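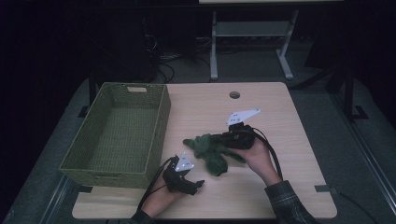 Baldur Zoëga wanted the robot left out of it altogether. Teaching a machine to handle cloth by driving its arms from a distance was too slow, he argued, and the people doing the driving got tired and clumsy long before they had recorded enough.

So the group at Drutham put the grippers in people's hands. A person holds one in each, picks up a piece of cloth and works with it on a table, next to a basket. White plates dotted with small markers sit on top of the grippers and give the position of each hand as it moves. The arms come in later, when the recorded paths are used to train them.

The method is called Cultard, and the first full results were posted on 15 July 2025. The team compared it with remote driving on one job: take a crumpled cloth and put it in a basket. With the hand-held tools, a person recorded 62 usable attempts in an hour. With remote driving, the same person managed 10.

Speed was the easy part. People reach in ways that robot arms can't follow, and in May the team threw away 2 days of recordings for that reason. New users now get 5 practice runs before anything is saved.

Thick cloth remains a problem. The trained arms tend to close on a single fold and drag the whole heap with it - a mistake people correct by feel, and the recordings hold no record of touch. A second group, at Juserholm, is working on sensors for the jaws. Zoëga expects to try them on towels first.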